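Laimutė Bite
Thread: looking after one hand-held gripper

Long thread on upkeep. I look after the hand-held grippers at Toton and people keep asking me for the routine, so I'm writing down what I do for one of them. Unit 14, because it gets the most hours.

A unit here means the body, the two fingers, the camera, the trigger and the cable. If you swap any of those you've changed the unit, and you write it in the book. We had a month in December when three sets of fingers moved between bodies and the book said nothing. Sorting that out took longer than all the repairs that month.

First job of the day is a wipe. Dry microfiber on the housing, then a second cloth, barely damp with plain water, on the places hands touch. No alcohol on the housing. It's fine on the finger pads if you let it flash off before you pick anything up.

Vents next. Soft brush, dry, along the slats and never across them. Fabric work makes lint and lint goes straight for the openings. If you blow it out with canned air you push half of it inside, and then you get to open the body. I brush with the vent facing the floor.

The mesh gets the same brush, lighter. Check the rubber rim while you're there. You're looking for a lifted edge. If a fingernail goes under it, it needs gluing before the unit goes out again.

Camera window. Lens tissue, one pass, new tissue, second pass. Then look at the live picture against something plain and bright. A ceiling works well. Smears that you can't find on the glass show up right away as a soft patch.

While the live picture is up, I check that the camera hasn't shifted. There's a printed card on the bench with a cross on it. Body in the cradle, card in the slot, cross on the mark. If the cross is off the mark, loosen the two mount screws a quarter turn, nudge, tighten, look again. Most of the time it's fine and the check takes a minute.

Fingers. Open and close them fully, slowly, with nothing between them. You want the same drag all the way. A catch near the closed end is usually grit in the slide. A catch near the open end is usually the return spring sitting crooked.

To clear the slide: fingers off (two screws each, keep left and right apart), brush out the track, wipe with a dry swab, one small dab of the clear grease from the Bukhari tube. One dab. Every slide I've had to strip this year was stripped because somebody had been generous.

The pads are the part that wears. Ours are soft silicone strips from Zekeo, cut to length. Hard objects polish them and cloth fills them with fuzz. When they go shiny they slip on smooth things, and people squeeze harder to make up for it, and that's what wears the trigger.

I replace pads at 1,000 closes or when they look bad, whichever is first. The count comes off the log, so no need to keep a tally by hand. Peel the old strip from the narrow end. Clean off the adhesive completely, or the new one will sit proud on one side.

After new pads, do the width check. Fully closed should read zero and fully open should read 100 percent. If closed reads above zero, the pads are too thick or there's glue under them. Don't fix this by resetting the zero. Find out which it is first.

Then a grip check with something soft. Blocks and cans tell you the fingers close. Cloth tells you if they close evenly. If one pad meets high, a thin fold will walk out of the grip when you turn your wrist. Lift it, tip it forward, tip it back, hang it near something tall and watch the free end.

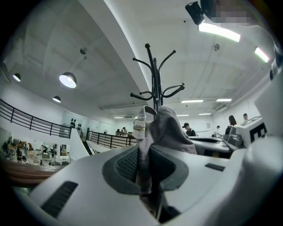 Trilover Collection Hardware, Bench and Field Upkeep

Gray cloth up by the black coat rack. Soft fabric in loose folds is a good test because any slip changes how the folds hang and you notice it early. I like to do this one at height, with the arm up, since that's how the unit gets used around racks and shelves and a loose trigger feels different up there.

Something to know about working with the arm up: the live picture gets a lot of ceiling in it. Lamps and light panels are bright and the cloth is dark. If the exposure is on auto it will chase the lamps and the cloth turns into a gray lump. Lock it on the object before you raise your arm.

Light panels can also give you banding, slow bars rolling through the picture. We set the shutter to match the mains and it goes away. If it comes back on one unit only, the settings have been reset, usually by a firmware update. Check that before you start blaming the camera.

If the cloth slips in the grip check, go in this order. Pads clean? Pads seated? Finger screws tight? Fingers on the correct sides? Only then the linkage. I've opened linkages for what turned out to be a left finger on the right side and I'd like you to skip that.

The linkage, if you do get to it. Housing screws out, there are four, and the back one is longer. Lay them out on the mat in the same pattern as the holes. Lift the top shell straight up an inch and stop. There's a ribbon cable on the camera side and it's short.

Unclip the ribbon before going any further. The latch flips up, it does not pull out. Two of our three dead ribbons died from pulling on that latch.

Inside you'll see the trigger arm, the pin and the spring. Push the trigger arm side to side. A little play is normal. If it clicks, the pin hole has gone oval and the arm needs replacing. I keep spares in the second drawer, labeled with the body version. Old arms fit new bodies just well enough to fool you.

Also clean out the lint while you're in there. Tweezers for the big pieces, brush for the rest. After a week of hats, scarves and towels there's more of it than you would think, mostly packed behind the grille.

Closing up: ribbon in, latch down, tug very gently. Shell on. Start all four screws by hand before you tighten any. Snug is enough. These go into plastic, and a stripped boss means a new shell.

Cable. Run your fingers along the full length and feel for flat spots. Look hard at the first few inches where it leaves the body, because that part bends every time somebody lowers their arm. If the jacket has gone pale there, swap the cable now. A bad one will drop out in the middle of a recording and you'll lose the whole take.

Strain relief gets a new tie every Friday. The tie should hold the cable and still let it turn. If you can't turn it with two fingers, it's too tight.

Heat. The body gets warm after long sessions and that's expected. If it's too warm to hold comfortably, stop and look at the vents. So far for us it has been lint, or a hand wrapped over the opening. New people tend to hold the unit too far forward. Show them where the palm goes on the first day.

Storage is the cradle on the bench, fingers open. Left closed overnight, the pads take a set and you get a flat spot in the middle. Please don't stand units on their fingers. Please don't hang them by the cable. Both of these have happened on my shelf.

Batteries live on the charger, out of the body. Label each one with the date it went into service. When a battery won't run a full session any more, it gets red tape and goes in the metal box by the door.

The book. One line per job: unit, what you found, what you did, initials. "Checked, OK" is a fine entry. "Fixed gripper" is not, because I can't tell what to look at when it comes back.

Last entries for unit 14, so you can see how short they can be.
Pads replaced, both. Width check good. LB
Right finger screw loose. Tightened, grip check with cloth, held. LB
Opened for lint. Grille and inside. Trigger pin fine. LB

Kit list, since I know it will be asked. Soft brush, lens tissue, microfiber, swabs, small cross-head driver, tweezers, clear grease, spare pads, spare ties, spare cable, the alignment card, a piece of cloth for the grip check. It all fits in a lunch box. Mine does, with room for the lunch on a good day.

Someone asked if you can skip the alignment check when the unit hasn't been dropped. I don't. Units get set down hard a lot more often than they get reported dropped.

Someone else asked about threadlocker on the finger screws. The weakest grade, a tiny amount, on the metal threads only. Keep it well away from the housing, it can crack the plastic.

I'll do the charger and the dock in a separate thread. The contacts need their own cleaning and I want to take the dock apart first and make sure I've got the order of the screws right.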